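Section 8: Unpacking and first use

1. Put the cooker on a flat table before you remove the plastic bag. The box says "ready in minutes." Allow up to 25.

2. Slide the bag down from the top panel and leave it bunched around the lower body for now. Pulling it straight off is supposed to work, but I have my doubts - it tends to snag on the feet.
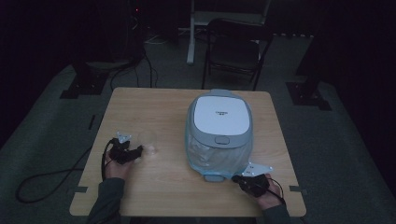
Reading time: 2 min

3. Find the rounded gray button on the front, under the white panel. Press it to release the lid. If the lid stays shut, check for packing tape before you press harder.

4. Tip the cooker back slightly and work the bag out from under it.

Caution: Do not plug in the cooker with any part of the bag still on. A "heat-safe" label on packaging is not something I would test.

5. Wash the inner pot, dry the outside of it, and put it back.

Note: The Karaca leaflet claims the first batch needs no rinse cycle. Boil plain water once anyway and throw it out. Hideaki Chiba at Prodbridge skipped this on a Sunday and ate rice that tasted like the box.

6. Keep the bag until the cooker has made one decent pot of rice. Returns go more smoothly with all the packaging.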